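Home Guides Laundry Bedding Storage Contact

Getting a duvet cover on by yourself (and the rest of the bed while you're at it)

Updated 23 Mar 2025

Quick one. I get asked this more than anything else on the site, so it's getting its own page. Double or king, one person, no helper. The old version of this guide had 2,809 words in it and most of them were about thread count, so I've cut it down hard.

What you need

The duvet. The cover, clean and properly dry. 2 clothes pegs if you have the older type of cover without corner ties. A bed. A bit of floor to walk round it.

Not needed: those plastic corner clips. I had a set of the Gultlow ones and they pop open the first time anyone rolls over. Went back to pegs.

Before you start

Strip everything. Pillows off, old cover off, bottom sheet off if it's going in the wash too. Don't try to do the new cover with the old sheet half hanging on, you end up with it rolled inside the duvet. Ask me how I know.

Shake the duvet out. Out of the window if you can, over the banister if not. Feathers want a good minute of it. Synthetic ones less, but check the filling hasn't clumped at the bottom end. If it has, lay it flat and pat it back up towards the top.

Empty the cover. I mean put your arm in and check all the corners, because socks live there. So do pillowcases.

Bottom sheet first

Fitted sheet: do one top corner, then the bottom corner diagonally across from it, then the other two. If you do both top corners first the last one always pings off. Mattress deeper than the sheet? Stop fighting it and buy the deep ones.

Flat sheet: centre crease down the middle of the bed, same drop both sides. Tuck the foot, then the head, then do the corners:

Pick up the side edge a forearm's length from the end.
Lift it onto the matress so it makes a triangle.
Tuck in what's left hanging.
Drop the triangle and tuck that as well.

Don't iron it. Well, iron it if you like. I used to. Pull it tight while you tuck and most of the creases go by the second night.

The roll method

The one everyone has seen a video of. It works but the videos go too fast.

1. Turn the cover inside out. Lay it on the bed, open end at the foot, closed end up by the pillows.

2. Duvet on top. Line up the corners, top ones first. If your duvet is a touch bigger than the cover that's fine, bunch it in a little all the way along and don't let it pile up at one end.

3. Tie or peg the top two corners. Cover ties to duvet loops if you've got loops. If not, peg through both layers, and take the pegs OUT at the end. I have slept on a peg.

4. Roll from the head end down to the foot. Tight-ish. Both layers together like a swiss roll. Keep the ends level, walk from side to side if you have to.

5. At the foot you've got a long sausage and the open mouth of the cover. Reach in at one end, take hold of the edge of the opening and fold it back over the end of the roll. Same the other side. Then the middle.

6. Do up a couple of the buttons in the middle. Not all. Just enough to hold it.

7. Unroll back up towards the head. Looks wrong until the last bit, keep going.

8. Pegs out, rest of the buttons, shake.

If it comes out twisted you only folded one end over. Roll it back and do the other.

The burrito won't work on covers with a side opening. Use the next one.

The arms-in method

Older, scruffier, faster once you've got it. My gran's way and I still use it for singles.

Cover inside out. Put both arms in through the opening right up to the far corners. Hold those corners from inside. Now grab the top corners of the duvet through the cloth, one in each hand, and don't let go. Shake the cover down over your arms and over the duvet. Stand on the bed if you're short. I'm short. Once it's most of the way down, lay it flat and pull the bottom corners in.

Arms ache with a heavy winter one. If yours is a real brick do the roll instead.

How often

Cover and sheets weekly in summer, every week or two in winter. Duvet itself twice a year, I do mine in December and again when the clocks have gone forward. Big machine at the launderette for anything over a single, a home drum won't rinse it. Read the label first!! Drying takes ages. Put it through twice and break up any lumps with your hands in between.

Buying a cover that makes this easier

Look for inside ties at the top corners. Buttons are better than poppers, poppers pull through thin cotton in the end. Zips are quick but they catch. Opening along the whole of the bottom edge, not just a slot in the middle, it makes step 5 so much simpler.

Bastos do a plain white with ties on all corners, wears well, a bit stiff for the first few washes. The Cendevau one is softer but comes up small, so size up or wash it cool. Avoid anything that only says "easy care" and doesn't tell you what it's made of.

Clothes on the bed

While you're mid-change, keep clothes off it. I'm as bad as anyone, everything I take off goes on the end of the bed and then it's in the way when I want to lay the cover out. Sort before you strip: wash, wear again, hang up. Anything dark and newish stays well away from pale sheets, and never in the same wash.
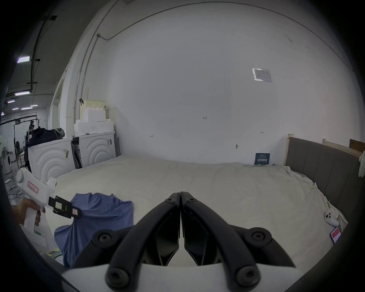
I tried the roll three times and it kept coming out with the duvet on the outside, then realised I'd laid the cover right side out at step 1. Might be worth putting that bit in capitals. Also, with a king I find it goes better rolling from the foot up, with the opening at the pillow end, as my bed is jammed against the wall and I can't get round the far side. Buttons end up by your chin unless you spin it round afterwards. Thanks for the peg tip. – Detent

Good point about the wall. If you can't get to both sides, pull the bed out a foot if it's on wheels. If it isn't, lay everything crossways on the floor and do it there, then carry it over. Clean floor obviously. And yes: INSIDE OUT at step 1. Will change it up top when I get a minute.

Couple of other things that come in a lot

Duvet slides to the bottom of the cover by morning. No ties. Sew some on, a bit of cotton tape at each top corner inside, ten minutes. Loops on the duvet to match.

Cover shrunk. Try it damp, pull it lengthways with your foot on one end, dry it flat. You might get a bit back. Not loads.

Buttons gone missing. Use whatever's in the tin, they're at the foot end and they don't need to match.

Pillowcases, do them same way as arms-in, just smaller. Inside out, hand in, grab the pillow, flip. Done.

Next page is folding fitted sheets, when I've writen it.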